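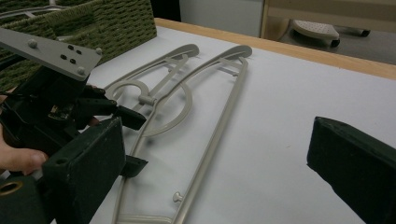 Hand-held gripper over two plastic hangers on a white tabletop, Lakum Student Robotics Project.

Call for Participants: Student Demonstrators, Household Handling Project

The Lakum Student Robotics Project invites applications from enrolled students who wish to take part in the coming term's work on household handling. Participants will use hand-held grippers to perform ordinary tabletop tasks, among them separating overlapping clothes hangers, and will help prepare the resulting recordings for use in the advanced robotics class. The project is directed by Xóchitl Zepeda and is supported by the Espinoza Fund for Student Research.

Duties

Participants attend two sessions per week in the Bostau Building, Room 114. Each session consists of repeated demonstrations of an assigned task, followed by a written log of completed and failed attempts. Objects are returned to their starting arrangement between attempts according to the task sheet. The project intends to collect 3000 demonstrations by the end of the term. Participants who complete the introductory training may also be assigned to labeling, gripper maintenance or the design of new tasks.

Eligibility

Applicants must be enrolled in a degree or certificate program and in good academic standing. No prior experience in robotics or programming is required. Applicants should be able to hold and operate a hand tool for short periods with either hand. Those who require an adjusted table height, seating or schedule are asked to say so in the application, and arrangements will be made before training begins.

Training and Credit

Training is held in August and is mandatory. It is conducted by Gilang Raju and covers safe handling of the gripper, calibration, and the keeping of session logs. Participants who complete the full term receive two elective credits. Students not seeking credit may apply for an hourly stipend at the standard student rate.

How to Apply

Applications consist of a one-page statement of interest, a current class schedule and the name of one instructor willing to serve as a reference. Materials should be delivered to the project office in the Bostau Building, to the attention of Abundio Cervantes, no later than Jun 6, 2021. Incomplete applications will not be reviewed. Selected applicants will be invited to a short interview and a practice session with the gripper.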